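Categories: Lab Planning > Equipment Costs > Small Arms

4. Planning the purchase

4.1 What the budget had to cover

The lab had one line of money for new equipment and it had to be spent by the end of May. The first draft of the plan, written by Carrasco, listed only the arm and its gripper. That draft was off by a wide margin. Once the mounting, the table, spare fingers and a service contract were added, the arm itself came to less than half of the total.

We asked two suppliers for quotes. Erkden offered a small tabletop arm at 3000 dollars with the gripper included and a one-year warranty. Filthorpe quoted 2217 dollars for an arm of similar reach, but the gripper was a separate item and the delivery time was 42 days. Neither quote covered the mount. We set aside 600 dollars for that and for the table together.

Sokol argued that we should not sign either quote until the reach had been checked against the tasks in Section 3. Returning an arm costs a restocking fee with both suppliers, and the fee would have used up the money for spares. We agreed to do the layout work in simulation first – it needed staff time but no purchase order.

4.2 Checking the layout before ordering

The layout was built in Umton, which the group already had a license for. Figure 3 gives one of the table arrangements used for the comparison, with the base set close to the back edge and small objects spread over the top.

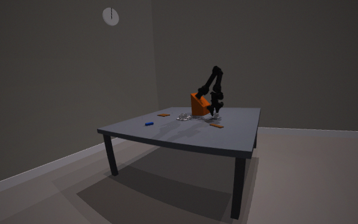
Figure 3. Simulated arm on an orange base block, with the gripper over a small pale object.

Each candidate table was scored on two points. The first was how much of the top the gripper could reach while still pointing down. The second was how much room was left for an operator to put objects out by hand. A deeper table did better on the second point and worse on the first. We had planned to buy the deepest one in the catalog, and the simulation was the main reason we dropped it.

The base position also changed the cost. A mount near the middle of the table needs a hole through the top and a plate under it. A mount near the back edge can be clamped, so the table stays usable for other work if the arm is moved. We chose the clamp.

Simulation did not help with everything. Cable routing, noise and the time needed to train new users were left out of the model, and we budgeted for those from the Dinu project, where the group had set up an older arm two years before. Training was the item we got most wrong in that project, so it has its own line here.

4.3 Decision

We ordered from Erkden. The higher price was offset by the included gripper, and the Filthorpe delivery date left no slack before the end of the budget period.

Comments (3)

mkl_bench: Did you price a used arm at all? We got ours that way and the controller was the expensive part.

E. Carrasco: We looked at one. The seller could not supply a service history, so purchasing turned it down.

tova: Useful section, thanks. Would like to see the training line broken out – hours as well as dollars.

Related items
Service contracts for small arms: what the fee covers
Clamped and bolted mounts compared
Writing an equipment request for a shared lab
Spare parts lists from the Dinu project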